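We use cookies to remember your basket and to see which pages get read. Accept | Settings

About Kornalau

Kornalau sells loose tea and herbal blends by mail. Leire Robles started the business with 18 teas and a borrowed scale, packing orders in the evenings. The list now runs to 405 teas, most of them bought in small lots from growers we have dealt with for years.

Our two house blends are Drandance, a black tea with orange peel, and Pastor, which is mint and lemon verbena with no caffeine. Both are mixed to the original recipes. The verbena harvest was short last year, so Pastor was off the list until May.
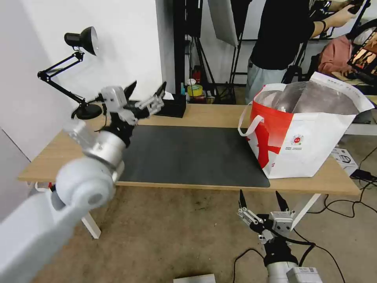 Where can I buy your tea in person?
At the Ament shop on Wednesday mornings, from 9 until noon. All other sales are by mail.

Orders placed before 2 p.m. go out the same day. We ship in paper bags with a tin tie, and refills cost less than the first tin. Cafes and small grocers can ask for the trade list, which has a lower price for orders over 1,000 grams.

If a tea arrives stale or damaged, write to us with the order number and we will replace it.

Recent posts
Cold brewing green tea overnight
Why Pastor was out of stock
How to store loose tea in summer
New oolongs on the list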